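Wrist cam setup for the sim round (Pulavum club notes)

Quick one before practice. If you joined in September you have the Suwannarat scene file but probably not the wrist cam. You need it for the sim round. Do this at home, takes one evening, less if your laptop is decent.

Wrist view, tile scene:

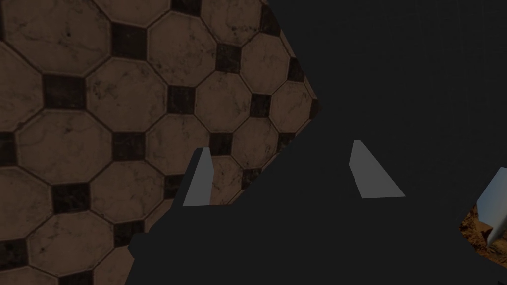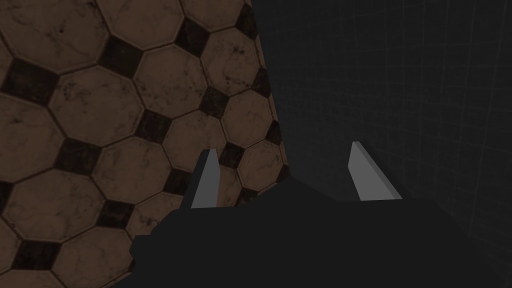
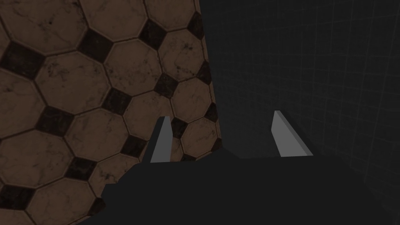
Wrist cam renders, octagon tiles, both finger pads in view.

What you need
Scene file, club gripper model, the starter script from Nattawut. Script is 33 lines, read all of it. Please.

Step 1. Load the scene. Run it once with no robot code. If it crashes here, update your graphics driver and try again, dont go on to step 2.

Step 2. Attach the camera to the gripper body, not the arm base. Parent it in the tree or it stays behind when the arm moves. Jolán lost a whole practice to this.

Step 3. Aim it. You want both pads visible with the gap between them. If you only get one pad, rotate the camera a little at a time and re-render. Body will block part of the view, fine. If it blocks more than you like, back the camera off a bit and tilt up.

Step 4. Open the gripper all the way. Save one frame. Check the tips dont run out of the picture.

Step 5. Move the wrist and save more frames. Different tilts. Floor pattern should slide and squash as the angle changes. Pattern stays put in every frame = camera isnt parented, back to step 2.

Step 6. Brightness. Our scene is dim. Leave the lights alone, the judges load there own copy. Raise exposure on the camera only if you cant make out the grout lines.

Step 7. Record. 900 frames per run, 14 runs per team. Name folders by team then run number, no spaces!! Boonmee's sorting script chokes on spaces.

Common problems
- All black picture: camera is inside the gripper mesh. Pull it out.
- Tiles flicker: near clip too small.
- Pads shake when nothing is moving: physics step too big, halve it.
- Runs super slow: close the second viewport.

Upload to the Grornovia folder before 6 pm on practice day. Sheila checks them that night. Stuck on step 2 or 3, message Wayne and send your tree, not just the error.

Gripper closing code is in the next set of notes.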